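Bullero Border Disputes Map Set, reviewed
25 July 2023

I've wanted a decent set of maps on contested borders for ages, mostly so I can follow the news without having six tabs open, and my sister finally bought me this one in December. It's 312 pages in a ring binder, plus 3 big fold-out sheets, and I've had it out on the kitchen table more evenings than I'd like to admit!

The good bit first. Each dispute gets the old survey line, the line each side claims now and a short note on who patrols what. I'd read plenty about villagers stopped at checkpoints and never understood why the checkpoint was there in the first place. Ten minutes with the river valley sheets and it made sense (the river moved, the treaty didn't).
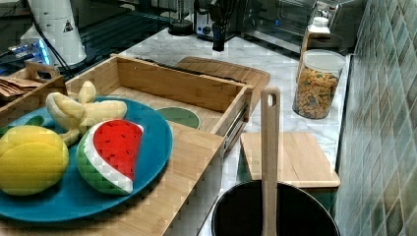 The index is where I got cross. It lists 503 place names but only in one spelling, so if your newspaper uses the local name you're stuck flicking through by hand. My old Drakell atlas gave both, and that was half the thickness. The Rovley one does too, though its maps are tiny.

Paper's lovely, thick and matt, and takes pencil well. The rings are stiff and two of my pages have torn already. I also think the notes go a bit soft on governments, with lots of "tensions rose" and not much on who sent the police in.

I'm told it was £60, and I'd say that's fair if you'll use it. If you only want the headlines, borrow it from the library. Four stars from me, and a fifth if they sort out that index.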